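Main page | Contents | Recent changes | Cells | Tools | Help

Garnby cell

The Garnby cell is a single-arm tabletop robot cell used at the Ostier workshop for handling trials. It is built around a PIPER arm and was set up by Edileuza Batista. Upkeep passed to Kyung-tae Kong in July.

Setup

The arm works over a pale tabletop against a plain white wall. A blue sheet marks the work area. Its position is checked before each run, and the arm is zeroed again if the sheet has been moved. The shift log is kept under the name Arriaga, after an earlier cell.

Cable routing

A braided black cable runs from the wrist back along the arm in a wide loop. The loop leaves slack for wrist rotation. Clear tape holds the cable to the arm near the collar behind the wrist joint housing. A tight cable pulls on the wrist connector and was the cause of most stops logged in the first 400 hours.

Maintenance

The tape is replaced every 84 hours of running. Wrist screws are checked at the same time. The cable is changed at 2000 hours, or sooner if the braid frays. 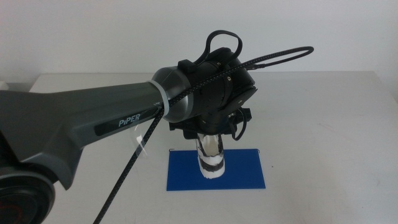
After a cable change the wrist is turned slowly through its full range with the gripper mount unloaded. The loop must not catch on the collar. The arm then repeats 124 short moves over the sheet at low speed, and the result is entered in the log.

See also: Gendia cell, Cable strain relief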